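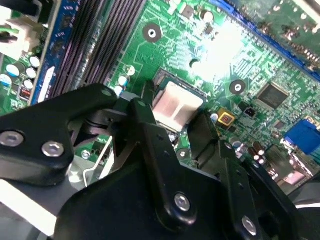

Computer refurbishing scheme promises plenty, explains little

15 November 2020

Another month, another plan to rescue the nation's old computers. Cergate, the recycling firm, has announced a program to refurbish unwanted desktops and sell them to families for $150 apiece, with a target of 17 drop-off sites by next August. It is calling the program Lara, and the launch material is long on green leaves and short on detail.

The pitch is simple enough. Households hand over machines that are gathering dust in the spare room, Cergate wipes the drives, tests the motherboards and replaces whatever has failed, and a working computer goes to someone who needs one for school or work. After a year in which half the country has been trying to do its job from the kitchen table, it is an easy idea to like.

The trouble is that we have been here before. Rondex ran a similar scheme out of suburban shopping centres and promised to keep old gear out of landfill. It closed after 13 months. The final report ran to two pages and never said how many of the donated computers were resold and how many were stripped for metal.

Cergate says it will do better. Asked what share of donated machines it expects to put back on a desk, the company would say only that the figure would be "significant". Asked whether it would publish the number, it said reporting arrangements were still being finalised.

Roald Berge, who repaired office computers for 30 years before retiring, is not convinced the sums add up.

"Testing a board takes time, and time is the expensive bit," he said. "You can spend an afternoon chasing a fault on a machine that's worth less than the afternoon. At that price they'll have to be very choosy about what they keep, and I'd like to know what happens to the rest."

There is also the matter of the warranty. Buyers will get 30 days, after which they are on their own. Cergate says a longer cover is "under consideration". For a family scraping together the money for one computer, a month is not much comfort – and a cheap new laptop at least comes with a year.

Data is the other sore point. The company promises that every drive will be wiped, but it has not said whether donors will receive a certificate or whether anyone outside the firm will check the work. Until it does, anyone dropping off a computer would be wise to take the drive out first, or wipe it themselves at home.

Cergate says the first drop-off sites will be named in the coming weeks. It did not give a date.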